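Section 4: Taking the parts out of the tower

If you followed section 3 you've got the side panel off, the two thumbscrews somewhere safe, and a tower lying flat with its insides facing the ceiling. Good. I do all of mine that way. I learned on upright cases and dropped more screws behind motherboards than I care to admit!

I wrote this part for the desktops we refurbish under the Kestell scheme, and Sadao Kaneko went over my draft and made me add half the cautions. He was right about most of them.

Before you start

Power cord out of the wall, then hold the front button in for a few seconds to drain whatever charge is left. Clip your wrist strap to bare metal on the case (paint doesn't count). Have a tray ready for the small stuff, ideally one with a separate place for each part, so the processor never ends up sliding around next to a drive.

Write the tower's number on the Clokulico sheet now. I once left it for later and spent an afternoon working out which drive belonged to number 162.
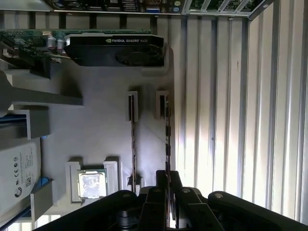
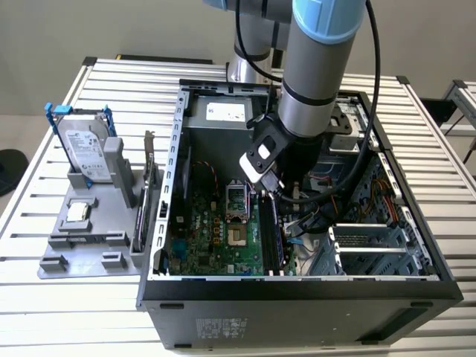

4.1 The hard drive

1. Pull the data cable and the power cable off the back of the drive. Hold the plugs, never the wires.
2. Squeeze the two clips on the caddy toward each other and slide the whole thing out. If it sticks, check for a cable you missed before you pull harder.
3. Leave the drive in its caddy and stand it in the tray. You'll want the caddy again when it goes back, and they crack if you keep popping drives in and out.

Note: a caddy from one model will almost fit another - almost. Keep each one with its own tower.

4.2 The graphics card

1. Open the bracket at the back of the case that holds the slot covers and the card's metal end.
2. Find the little latch at the end of the slot and press it down with one finger.
3. Lift the card straight up by its edges, both ends together. A bit of wiggle is fine, but don't rock it hard from side to side.
4. Put it in an antistatic bag, label it, and set it down with nothing on top.

The smaller workstation cards draw what they need from the slot, so there may be no extra power lead to undo. Have a look anyway. I've met people who lifted first and looked second.

4.3 The processor

Take the cooler off first (that's all in section 3, including what to do when the old paste has set like glue).

1. Push the socket lever down slightly and out to the side, then let it come up slowly.
2. Swing the cover open.
3. Pick the chip up by two opposite edges and lift it straight out. Lay it in its recess with the metal side up.

CAUTION: On the sockets we see, the pins are in the board, and they're finer than hair. Don't touch them, don't blow on them, and don't let a cable end drop in there. A bent pin can mean a dead board. Audrey-Anne Poirier has straightened a few for us with a needle and a magnifier, but please don't make her do it again.

4.4 Memory

Unless the sheet says otherwise, I leave the memory where it is. If you do have to swap a module, open the latch, pull it straight up, and note which slot it came from. Some boards are fussy and won't start with a single module in the wrong one.

4.5 Tucking the cables away

Gather the loose power leads and lay them over toward the drive cage, clear of the socket and of any fan blades. A soft tie is plenty. Skip the zip ties, or the next person will be poking around in there with cutters.

Now dust the case out and go on to section 5, where we put it all back together.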